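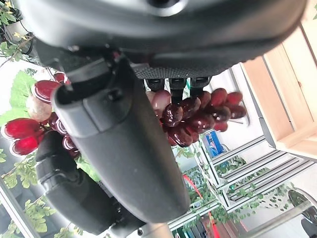
Hi, and welcome to the Politis price book files! These are typed-up produce prices from a little corner grocery in Bollville, taken from the notebooks that Elfriede Vogler kept behind the register. I've been typing them in on evenings and rainy afternoons, and I finally have enough to share.

Last updated: Apr 26, 2021

## What you get

- `prices.csv` - the main file, 2,411 rows, one per price written down
- `margins.csv` - 541 of Elfriede's side notes, typed as she wrote them
- `names.csv` - my lookup table for what she called things
- `suppliers.csv` - short codes and what I think they mean

Everything is plain UTF-8 with commas. If your spreadsheet program turns `3-6` into a date (mine does, every single time), import the `qty` column as text.

## Columns in prices.csv

| column | what it holds |
|---|---|
| `book` | notebook letter, A through F |
| `page` | page number, mine and not hers |
| `item_raw` | the item exactly as written |
| `item` | the item after I cleaned it up |
| `qty` | what you got for the price: lb, each, bunch, basket |
| `cents` | price in cents |
| `supplier` | code, blank if she left it blank |
| `sure` | y, n or m (m is for maybe) |

## Grapes are a mess

I'm putting this up high so you see it before you make a chart. Elfriede had at least four ways to write grapes. "Gr." is green grapes in books A and B, but by book D it's just grapes, any color, and then "Gr. gr." shows up for the green ones. Red grapes are "R.g." or sometimes only "reds", and "reds" is also what she called red potatoes. I sorted those out by price where I could. There are 82 rows I couldn't settle, and they all have `sure = n`. Please don't quietly average them in!

The unit changes too. Early on she priced grapes by the bunch, which drives me up the wall, since a bunch can be anything. From the middle of book C it's by the pound. I did not try to convert one to the other and I'd ask you not to either, at least not without saying so.

Concord grapes only turn up late in each book and usually have supplier code CU, which I read as Culudau. The other common code is CL, for the Clevetside market.

## Other things to know

Book E got damp at some point and the ink has run on the bottom third of most pages. I typed what I could read and left the rest out - no guesses. If bananas seem to vanish for a while, it's because she always wrote them last.

A price with a line through it is in the file twice, once with the old number and once with the new. Look for the matching page and item.

She rounded on holidays. You'll find 98 cents all through the tomato rows and then a flat dollar around a long weekend.

## The side notes

These are my favorite part, so please read a few even if you only came for numbers. A lot of them are about weather and late trucks. Some are gripes ("peaches like baseballs, sent back"). I took out customer names and anything about who owed what.

## Still to do

- [ ] second pass on book E
- [ ] split onions by color
- [ ] figure out what "the small ones" are in book B, pages 30 to 34
- [ ] scans, maybe in June, if the family is happy with them

## Using it

Go ahead and use it for classwork, articles, charts, whatever you like. Credit "Politis price book, Bollville" and link back here if you can. Found a typo? Open an issue with the book letter and page, and I'll pull out the notebook and check it.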